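Wed 31 May

Second day on the gripper comparison. Set up the Hotbridge pair this morning in the simulator, same bedroom as yesterday, same seed list. The Dadmont pair did its runs yesterday and I still haven't written those up properly.

Loading took longer than it should have. The Hotbridge model came with its finger joints mirrored on the left side, so the left hand closed when told to open. Fixed the sign in the config and saved it under a new name so I don't lose the original. Controller is Rodutik for both, default gains, no tuning until the first lot is done.

Plan is 30 trials per gripper on the case, then 30 on the sheet corner. Got through 20 on the case before lunch. The book-sized case is the harder of the two because it lies flat on the mattress and there is very little edge to get a finger under. Start pose for every trial is both hands open, low down at the front rail of the bed, and nothing moves until the log has started. 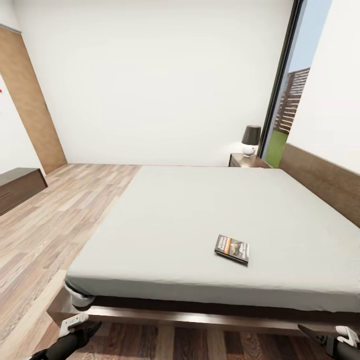

Read the notes out on the afternoon call. One reply was that a start pose that low favours whichever gripper has the shorter body, and that I should raise it and run the Dadmont lot again before comparing anything. Fair point. I don't want to throw out a day's runs, so I'll do 6 from a higher pose with each and see if the numbers shift.

Cormier wrist camera is still on the list. I left it off in April when the depth channel kept dropping, and the new driver is meant to sort that — haven't tested it. If it works I'd rather have it on before the sheet trials, as the overhead view doesn't tell me much about a pale sheet with hardly a wrinkle in it.

Renamed the log folders by gripper and start pose. Tomorrow: finish the last of the case trials, then the higher pose.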